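La table, ce vieux meuble qui nous tient ensemble

On achète un lit pour dormir, une armoire pour ranger, un canapé pour s'affaler devant un film. Mais une table ? Demandez autour de vous à quoi sert celle du séjour, et préparez-vous à écouter longtemps. On y mange, bien sûr (encore que, de plus en plus, on mange ailleurs), on y fait les comptes et les devoirs, on y épluche les haricots, on y coud, on y pose le courrier que l'on n'a pas envie d'ouvrir. Chez ma grand-mère, on y avait même tondu le chien, un été, sur une vieille couverture, et il en reste quatre petites entailles au bord, que je retrouve encore du bout des doigts quand j'y prends mon café.

Car cette table, j'en ai hérité. Elle est en hêtre, elle pèse le poids d'un âne mort, et il a fallu démonter une porte pour la faire entrer. Je l'ai posée au milieu de la pièce en me disant que l'on verrait plus tard, et c'est en la voyant prendre la lumière du matin, au mois d'août, que l'envie m'est venue d'écrire sur elle et sur ses semblables.

Longtemps, la table n'a pas eu de place à elle. On posait des planches sur des tréteaux à l'heure du repas, on étendait une nappe par-dessus, et une fois les convives rassasiés tout repartait contre le mur. Notre langue en a gardé le souvenir, puisque l'on dresse toujours la table, alors que la plupart des nôtres sont debout depuis des années et ne demandent rien à personne. J'aime beaucoup cette expression, et je l'emploie même pour deux bols et un paquet de biscottes.

La table fixe, celle qui ne bouge plus, a changé bien des choses dans les maisons. Il a fallu tourner autour, lui trouver des chaises, décider qui s'assoirait où, et je ne connais guère de famille où ces places-là ne soient pas mieux gardées qu'un coffre de banque. Essayez donc, un dimanche midi, de vous asseoir sur la chaise de votre beau-père !
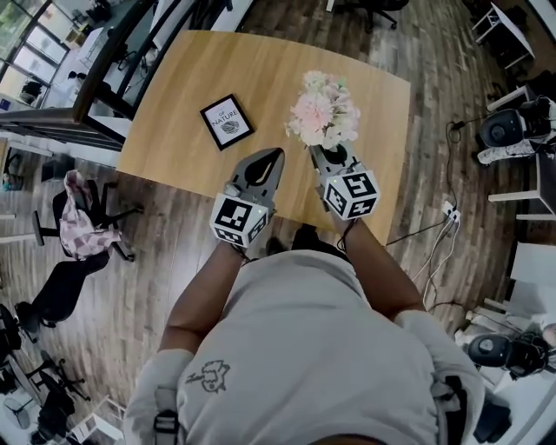 Vient alors la question du bois, sur laquelle les passionnés peuvent se fâcher pour de bon. Le chêne a ses fidèles, qui le disent éternel et qui n'ont pas tout à fait tort, mais il noircit au contact du fer mouillé, et il suffit d'une casserole oubliée un soir pour s'en souvenir toute sa vie. Le hêtre est plus doux, plus clair, un peu plus susceptible aussi : il gonfle, il se rétracte, il suit les saisons avec une mauvaise humeur que je trouve attachante. Le frêne a un fil magnifique et de l'élasticité. Quant au pin, que l'on méprise un peu, il se marque au moindre coup de fourchette, et c'est justement ce qui fait le charme des vieilles tables de ferme.

J'ai passé un long après-midi chez Briseo, un petit atelier où l'on restaure des tables et presque rien d'autre. Il y règne une odeur de cire et de copeaux que j'aurais volontiers emportée dans un bocal. On m'y a montré une table de 90 centimètres de large, étroite comme on les faisait pour les cuisines, dont le plateau avait été retourné deux fois déjà par ses propriétaires successifs. Quand un côté était trop usé, on passait à l'autre, et quand l'autre l'était aussi, on rabotait et l'on repartait pour une génération. L'atelier tient un grand registre à couverture verte où chaque meuble reçoit un numéro à son arrivée, et la mienne, que j'avais fini par y conduire pour un pied bancal, porte désormais le 3717. J'en suis fière comme d'une plaque minéralogique de collection.

Les artisans y travaillent peu au papier de verre. Ils préfèrent le racloir, une simple lame d'acier que l'on cintre entre les pouces et qui lève des copeaux fins comme de la pelure d'oignon. J'ai voulu essayer, on m'a laissée faire avec beaucoup de patience, et j'ai eu mal aux mains pendant deux jours.

Pour l'entretien à la maison, les conseils que j'ai rapportés tiennent en peu de mots. Un chiffon à peine humide, du savon noir très dilué de temps à autre, et de l'huile quand le bois a l'air d'avoir soif. On l'étale dans le sens du fil, on laisse boire, on essuie ce qui reste, et l'on recommence le lendemain si le cœur vous en dit. Attention tout de même aux chiffons imbibés d'huile de lin, que l'on met à sécher bien à plat dehors et que l'on ne roule jamais en boule au fond d'une poubelle, car ils peuvent prendre feu tout seuls. Les ronds de verre partent parfois avec un peu de cire frottée longuement. Parfois ils restent, et l'on s'y habitue.

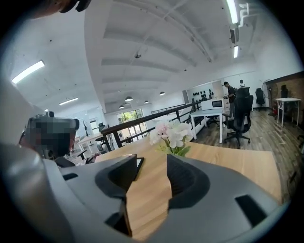
Il y a aussi tout ce que la table entend. Les grandes annonces s'y font presque toujours, entre le fromage et le dessert, quand il est trop tard pour quitter la pièce sans vexer la cuisinière. J'y ai appris que j'allais avoir une petite sœur. J'y ai annoncé, bien des années plus tard, que j'abandonnais mes études de droit, et le silence qui a suivi a duré le temps qu'il faut à une île flottante pour s'affaisser. Mon père a fini par demander qui voulait du café.

Nous étions parfois 16 autour du plateau, rallonges tirées, avec les enfants au bout, sur un banc que l'on allait chercher au garage. Les rallonges étaient d'une teinte plus claire que le reste, puisqu'elles vivaient dans le noir d'un placard onze mois sur douze. Elles le sont toujours, et je me suis bien gardée de les faire reteinter quand on me l'a proposé.

Aujourd'hui, les logements rapetissent et la table se fait discrète. Elle se plie, s'accroche au mur, monte et descend, se change en bureau le matin et redevient table à dîner le soir, à condition que l'on veuille bien déplacer les dossiers. La maison Alvarado propose un modèle à abattants que j'ai trouvé très joli, avec un tiroir profond où glisser les sets et les serviettes, et qui se range derrière une porte sans faire d'histoires. Chez Pirik, on a choisi au contraire la grande tablée, massive, pour ceux qui ont la chance d'avoir de la place et des cousins. Il faut compter 2000 euros pour la plus simple, somme qui m'a fait avaler mon thé de travers, même si l'on m'a juré que mes petits-enfants y mangeraient encore.

Pour qui n'a pas ce budget, il reste les dépôts-vente, les vide-greniers et les successions, où les grandes tables se donnent presque, tant elles encombrent. Regardez dessous avant de regarder dessus ! C'est là que l'on voit les réparations, les trous de vers, les traverses changées. Appuyez-vous franchement sur un coin, puis sur l'autre. Passez la main sous le bord, là où des générations d'écoliers ont collé leurs chewing-gums, et vous saurez tout de suite si la maison était gaie. Et surtout, mesurez vos portes avant de sortir le porte-monnaie, je parle d'expérience.

La mienne est revenue de l'atelier avec son pied recollé, chevillé, et ses quatre entailles intactes. Je l'ai remise près de la fenêtre, un peu de biais, pour que le radiateur ne la dessèche pas trop cet hiver. Il me manque encore deux chaises, et j'hésite entre les paillées de mon oncle et une paire dépareillée repérée dans une brocante.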